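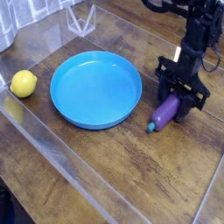 When may an operator reach over the panels of a Korka bench cell?
Only after the arm has stopped, drive power is off and the key is in the operator's pocket. A paused program does not count as stopped.

4.2 Entering the work area

This section applies to single-arm cells with clear acrylic panels. The panels mark the limit of the work area and keep small objects on the table. They are not rated as guards against a moving arm.

1. Let the current pick finish, or press HOLD.
2. If the gripper is holding an object, jog the arm down until the object rests on the table, then open the fingers.
3. Jog the arm clear of all objects.
4. Turn the key switch to 0 and remove the key.
5. Wait 60 seconds for the drives to discharge. The amber lamp goes out.
6. Reach in from the front only.

CAUTION: Do not pull an object out of closed fingers. The gripper can keep its grip with drive power off.

CAUTION: Check the arm cable before each shift. It must hang free of the fingers through the full turn of the wrist -- if it snags at any point, refit the clip as in 3.6.

4.3 Placing objects

1. Set each object down inside the panels with space for both fingers to pass on either side.
2. Lay bottles on their side unless the task sheet says otherwise. Caps must be fitted.
3. Leave plates and dishes empty at the start of a run.
4. Keep hands, tools and cloths outside the panels before turning the key back to 1.

NOTE: Round objects may roll against a panel. The Musport controller reports fault 363 if a finger meets a panel during a pick. Clear the fault at the controller and move the object by hand, following 4.2 from step 3.

4.4 Restart

Run the first cycle at speed setting 2, with one hand on the stop button. Record the restart on form 39. Sites under the Heldale service plan keep these forms with the cell log.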